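Wirkham shared workshop – arm and hand build, evening course
Handout 2: getting the hand to pick up soft things

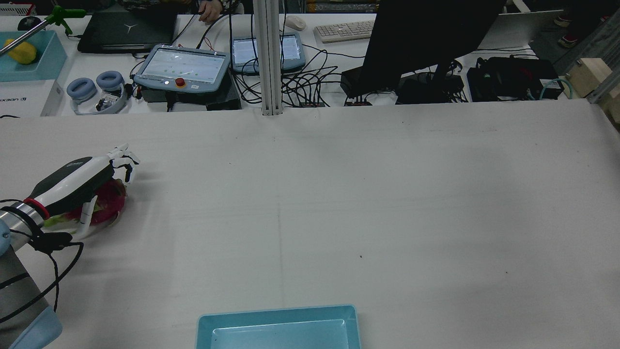
Fig. 1. Top grasp on a dragon fruit, fingers over the top, thumb on the front side. Tray ready below.

Notes by Thitima Ruangrit, 12/20/21. Corrections to me or Thanakorn please, not on the whiteboard, it gets wiped.

What we cover
Bench layout. Cables. Home position. Closing the hand slowly. Moving fruit to tray. Homework for January at the end.

Before you power up
Read handout 1 again if you missed the session on mounting. Arm bolted down, check each bolt by hand, then with the key. Loose base = every number you write down is rubbish.
Know where your stop button is. Reach for it with eyes shut, twice. One person on the pendant, one on the table, and the person on the pendant says "moving" out loud before anything moves. Every time. Yes even for a small jog.
Long hair back, lanyards off, sleeves up.

Bench layout
Work table stays clear apart from the object and the tray. Laptop, keyboard, pendants, all of that on the back bench. People keep putting tea on the work table, please stop.
Light cloth or sheet on top is fine but pull it flat. Creases don't matter to the hand, they do matter for small round things, a grape will roll along one.
Tray goes close to the near edge, middle. If you shift it, redo the drop point. Don't eyeball the drop point from last week.

Cables
Most of last session's faults were cables so a longer bit here.
Leave slack at the wrist. Look at Fig. 1, the black cables hang in loops down the side of the arm. Pulled tight they would fight the wrist every time it turns. Too much slack and they drag on the table or catch the tray.
How to get it right: jog the wrist to one end of its travel, hold, look. Then the other end. Tie only at the forearm, never across a joint. Loose ties, you should get a finger under.
Then run the full path at the slowest speed with no object and watch the cable only. Not the hand. Have your partner watch the hand.
Write down which connector is which before unplugging. Masking tape and a pen.

Home position
We use a home above the table, palm down, fingers open. Save it under your own name in Flevonow, one file per pair. Someone saved over the shared one and we lost an evening.
The Flevonow file keeps positions as plain counts. For the demo arm:
wrist at home 423
wrist over object 155
Yours will differ. Do not copy these in, they are for our arm with our mounting plate. If you get something wildly off (Thanakorn's first try read 2,516) the encoder has probably not been zeroed – go back, zero, start over.

Closing the hand
Soft fruit is a good test. Skin shows what you did to it. Dragon fruit is nice becuase it's big enough for all the fingers and the scales give some grip, but the scales also bend, so the hand can feel like it has hold when it only has the scales.

Steps:
1. Object under the palm. Move the object, not the arm, for the first go.
2. Come down straight. No sideways movement once the fingers are lower than the top of the fruit.
3. Stop when the fingers are round the top. Thumb still open.
4. Bring the thumb in to the front. Slow.
5. Close fingers in small steps, wait between steps. Look from the side, get your head down to table height (outside the reach of the arm!!)
6. Lift a finger's width. Hold. Count to five.
7. Put it down again in the same place. Open. Check the skin.
Only when step 7 is clean three times running do you go near the tray.

Common faults
Fruit turns as you lift. Thumb is off to one side of the weight. Open, turn the fruit a bit, try again.
Fruit squirts out forwards. Thumb came in too late or too high.
Fingers stop early. Usually the current limit in Erovus is set for the block exercise. Raise by one step, not five.
Hand closes fine but won't open. Power down, wait, power up, home. If it does it again call one of us. Do not lever the fingers apart.
Juice in the fingers – stop, wipe with a damp cloth then a dry one, and not with the spray from the wood shop.

Moving to the tray
Up, across, down. Three moves, three saved points. Tempting to cut the corner with one sloping move, but the tray has raised sides and the knuckles will find them.
Speed: same slow setting as the cable check until both of you are happy. Open the hand just before the fruit touches. Tray should be empty each run, dropping one fruit on another tells you nothing useful and makes a mess.
Log sheet columns: pair, object, start point, limit, held or dropped, marks on skin. Fill it in as you go. Not afterwards from memory, we can tell.

Doing this at home
A few asked. Yes, with a smaller arm, a kitchen table is ok if it doesn't wobble. Clamp to the table, put scrap wood under the clamp jaws. Have a real stop button in the power line, the on-screen one doesn't count. Not with kids or the cat in the room.
The Neagu plate drawings are in the workshop folder, top drawer. Photocopy, then put the orignal back.
Cheap hand with three fingers will do all the steps above, skip anything bigger than an orange.

For January
Bring your log sheet, filled in.
Bring one fruit or veg, your choice, ripe is better. Nothing already cut.
Read the Erovus page on limits, the first half only, second half is for a different motor.
Thanakorn Suksawat will take the first hour, wiring of the stop circuit. Bring your own side cutters if you have them, the shop pair is blunt.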